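Quiénes somos

Kester es una escuela de encuadernación y reparación de libros. Ocupa la planta baja de una antigua mercería y conserva de ella el mostrador, los cajones y una campanilla en la puerta que suena cuando le parece.

Empezamos con 3 alumnos y una prensa comprada a plazos. Los tres terminaron el curso; uno de ellos incluso terminó el libro. Desde entonces hemos enseñado a coser pliegos, redondear lomos y tener paciencia con la cola, asignatura esta última que suele quedar para la recuperación.

Qué enseñamos

El curso básico se llama Nundis y dura tres meses. Se sale con un cuaderno de tapa dura, una caja a medida y opiniones muy firmes sobre las grapas. Después viene Kneževič, el curso de restauración, al que se llega con un libro propio en mal estado. Admitimos misales, recetarios, atlas con países que ya no existen y novelas leídas en la bañera. Enciclopedias por fascículos también, pero de una en una.

Para los indecisos hay una tarde de prueba. La llamamos Demo, en un alarde de imaginación del que todavía nos hablan.

Los grupos son pequeños porque la mesa también lo es. Las herramientas las ponemos nosotros; el delantal, cada cual. 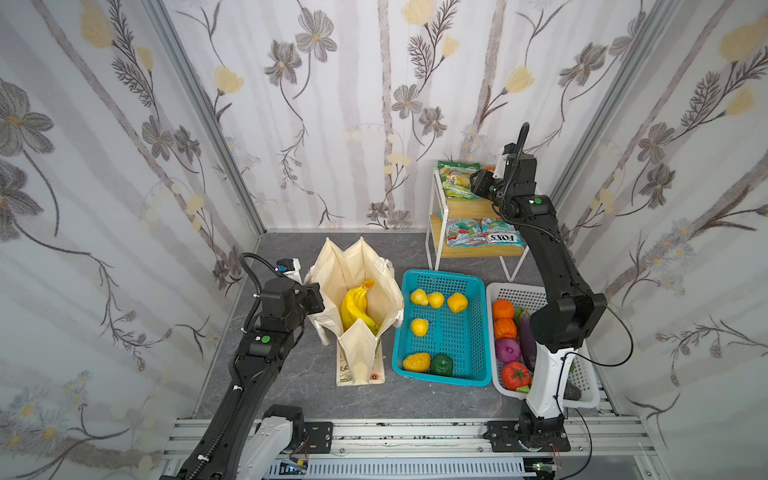
La matrícula del curso básico se abre en octubre. No hacemos examen de ingreso ni pedimos buena letra. Pedimos puntualidad, ya que el engrudo se prepara a primera hora y no espera a nadie.

El taller de encargos

También reparamos libros ajenos. En el cuaderno de entradas vamos por el encargo 1.985, una Biblia familiar con recetas de rosquillas anotadas en los márgenes del Levítico. Las recetas se quedan donde están. No borramos dedicatorias, no tasamos y no damos por perdido un lomo sin haberlo abierto antes.

Los presupuestos se hacen con el libro delante. Por teléfono todos los libros están «casi bien».

Se puede pasar a ver el taller en horario de clase. Si la campanilla no suena, basta con golpear el mostrador.

Texto revisado el 9 de julio de 2022.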